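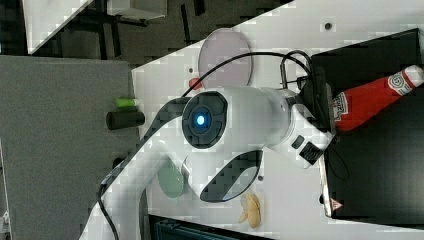

Urnus 452 Playout Server

The Urnus 452 is a 2U channel playout server for broadcasters running linear services from a local machine room. Each chassis carries two independent HD channels with graphics, subtitles and audio shuffling.

Inputs and outputs are SDI or IP, set per channel. Schedules are imported from Jisik traffic files or built by hand in the browser client. Late changes are accepted up to 13 seconds before air — after that the item is locked.

Dual power supplies are fitted as standard. Storage is mirrored and drives can be changed from the front without stopping playout.
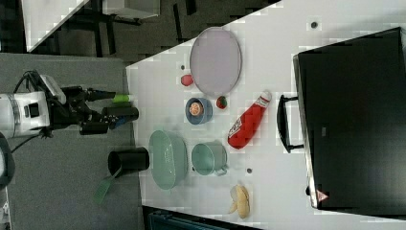
Gripper over a white tabletop.

Software release notes, 08/12/2020: loudness logging added; clock drift fault on Ostel reference cards corrected. Units shipped before November need the firmware update first.

Rack rails and mains leads are included. SDI breakout cables are ordered separately.

Sales and technical enquiries: Milovan Pavlović, Kelmendi Broadcast Supply.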